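June, a little after 8 in the evening

I meant to write this morning and then got pulled into the kitchen, and that was the whole day gone, pretty much. It began with one cupboard door that wouldn't close. I opened it to see what was in the way and ended up with my whole head in there, pulling out lids that fit nothing and a gravy boat I could swear I gave to Stan years ago.

I had forgotten how much I like this sort of job once I stop dreading it. I put the radio on and made a big pot of coffee, and by noon I had got as far as the bowls, which I had been saving up for myself the way I used to save the frosting. We have too many bowls, I know we do, but I've never met one I could say no to. The colored ones came from the shop in Sinard, the summer we had all the cousins staying and kept running out at breakfast, and the white ones are just the ones that have always been there, for soup and cereal and beating an egg.

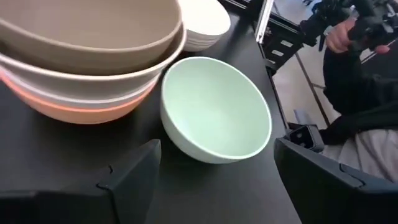 The mint green one is still my favorite. I had it for my oatmeal all through the winter I was laid up with my knee, and I suppose I got attached to it, the way you do with a thing you see first thing every morning. It's such a soft color, like the inside of an old bathroom (a nice one!). The peach one I'd have called too loud when we bought it, but I've come around to it, and the brown is good for salad because everything looks fresher against it.

Relu Toma stopped by in the middle of all this to return the ladder, and stayed for 2 cups of coffee and the end of the lemon cake. He thinks I should give half the kitchen away. He told me again about his mother's house in Skemura, built in 1952, where the kitchen had one shelf and she fed over a dozen people from it at Easter - and I said yes, Relu, and who did the dishes? He laughed at that and took the gravy boat home with him, so somebody's glad of it.

I wiped the shelves down with vinegar and put the bowls on the low one, where I won't have to stretch. The lids are in a bag by the back door. I still have the baking pans to face, and the drawer with the string and the candles, but my back has had enough and there's a bit of soup to warm up. Must remember to call about the cupboard hinge tomorrow, before lunch if I can.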